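3.2 Room telephones and the reporting of night noise

The second part of our survey concerns how guests report noise after they have gone to bed. Earlier work on sleep in hotels has mostly used questionnaires filled in at check-out, and these depend on what the guest remembers in the morning. We therefore compared the questionnaires with the call records of the reception desks. The two hotels, in Ellbridge and in Salbridge, together have 65 rooms in the study, and each room has a landline telephone within reach of the bed. Over the study period the desks registered some 4,000 internal calls, of which 100 were coded as complaints about noise. 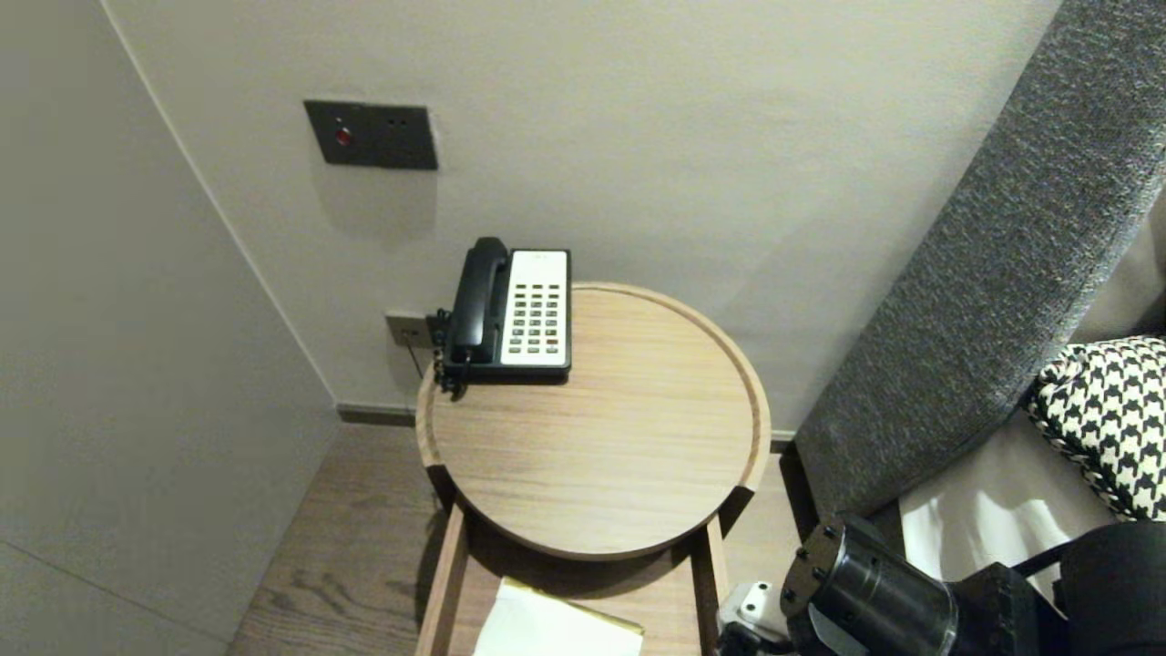

Figure 3. Bedside table with room telephone.

The coding was done separately by two readers (Ritu Nishad and Shengli Dai), and differences were settled by discussion. A call was counted as a noise complaint only when the desk clerk had written down a source, for example the lift, a neighbouring room or the street. Calls in which the guest asked to change room without giving a reason were left out — we return to this choice in Section 5.

Complaints were most frequent between 11 p.m. and 1 a.m. in both hotels. Noise from the corridor was named more often than noise from the street, also in the rooms which face the main road. In the questionnaires the order was the opposite. One possible explanation is that guests regard traffic as a condition of the place and do not expect the desk to change it, while a loud conversation outside the door can be stopped.

The records have a clear limit. A guest who is disturbed but does not wish to speak with anybody at night leaves no trace in them, and our data do not allow us to estimate how large this group is.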